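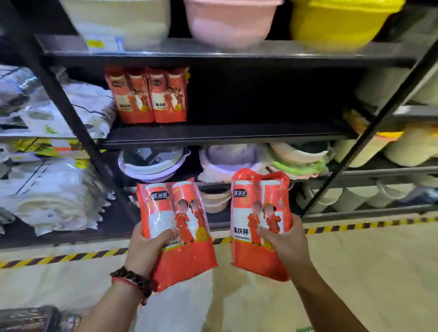
Compostable and Disposable Tableware: Frequently Asked Questions

Last revised October 2023

Are paper cups recyclable?
Mostly no, whatever the arrows on the sleeve suggest. A cup for drinks needs a lining to keep it from going soggy, usually a thin layer of plastic. Many sorting plants can't separate the two, so the cup gets pulled out and thrown away. Call your hauler and ask what happens to cups after pickup. "We accept them" is a different answer from "we recycle them."

What about cups marked compostable?
Read the small print. Most are made for industrial composting, with steady high heat. Your backyard pile won't get there. Prasetyo Ngui buried 22 of them in his for us one July and dug up 22 cups the next spring, a bit dirty.

Does "biodegradable" mean anything?
Very little. Nearly everything breaks down if you wait long enough. Without a time limit and a set of conditions, I'd treat the word as decoration.

Is plant-based plastic better?
It can be. It's still plastic when it reaches the landfill, and it can spoil a batch of regular plastic recycling. The seller's leaflet tends to skip that part.

Should I buy reusable cups for a party instead?
If you'll use them again, yes. If they'll sit in the garage after one wedding, I'm not convinced. Borrowing is cheaper, and so is asking guests to bring a mug. Eftychia Fragkou keeps 6 boxes of mismatched glasses that go from house to house, and they get more use than any "eco" set I've been sold.

Can I put hot drinks in any paper cup?
No. Check the package for a temperature rating. If there isn't one, assume cold drinks only.

Are double-walled cups worth the extra money?
For coffee, maybe. They use more paper, though so does the common habit of stacking 2 thin ones.

How many cups should I buy per guest?
Party guides often say 3. That sounds to me like a number written by someone with cups to sell. Put out a marker so people can write their names, and start with 2.

Do you earn anything from the products you mention?
No, and we've turned down offers. Complaints and corrections go to Sofia Theodorakopoulos, who edits this page.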